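Welosside drawers: handheld gripper episodes, README

Status: usable, with complaints. Last edited in April.

The set holds 1,742 episodes of opening and closing clear plastic drawers, recorded with a handheld gripper and replayed through the Rornon loader. Each episode is capped at 24 seconds. Pose comes from Pranard's tracker, which reports its own confidence — I would not filter on that number alone.
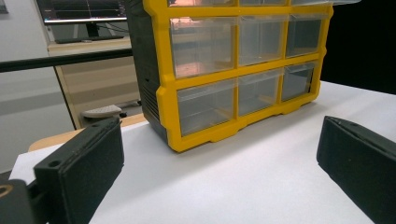

Transparent fronts are where I trust the labels least. Glare shifts as the wrist turns, and the drawer detector likes to lock onto a reflection and call it a handle. We relabeled 42 episodes by hand and still disagree on a few of them.

Known problems

Gripper width drifts in long sessions. Run figueroa-check before training and read what it prints, including the warnings.

The baseline policy scored well over 20 trials. That is a small test on one piece of furniture, and I don't believe it says much about other drawers.

Timestamps are camera time. The loader claims to align them with pose. Plot a few and see for yourself.

Splits are by session. Please don't reshuffle them by episode — the scores go up and mean less.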